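How Does a Robot Learn to Plug Something In?

Think about the last time you plugged in a charger. You probably didn't even look! Your fingers felt the edges, wiggled a bit, and in it went. For a robot, that little wiggle is one of the hardest jobs there is.

Mi-kyung Cha and her team at the Mendholm lab wanted to know if a robot could learn it the way you learned to tie your shoes – by being shown, over and over. Their project is called Drultasard.

First, a person steers the robot's arms through the whole job: pick up the cable, turn it the right way, push it in. The robot records what its cameras see and how its arms move. The team did this 100 times. Then a computer program studied all those recordings and looked for patterns. Scientists call this imitation learning, and it's a bit like copying a friend's dance moves until you can do them on your own.

Next came the test. Could the robot do it with no person steering? With only 12 recordings to learn from, it plugged in the cable 5 times out of 100. Pretty bad! With all the recordings, it got it right around nine times out of ten. Wow!

The cameras matter a lot, too. One sits down by the robot's gripper, so it gets a super close view of whatever the fingers are holding.

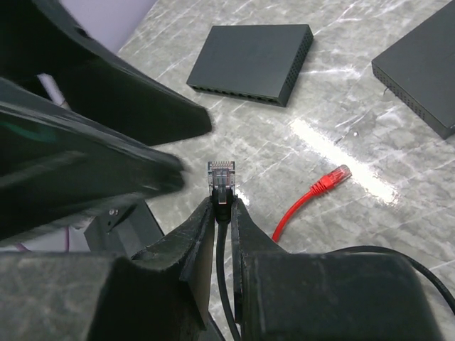 A robot's two dark fingers pinch a black network cable just below its clear plug. Can you find the red cable?

Look at how small the metal contacts on the plug are. Every one has to line up inside the port, so being off by the width of a pencil line can be enough to get stuck.

Mi-kyung's next question is whether the robot can handle a kind of plug it has never practiced with. The team starts on that in September.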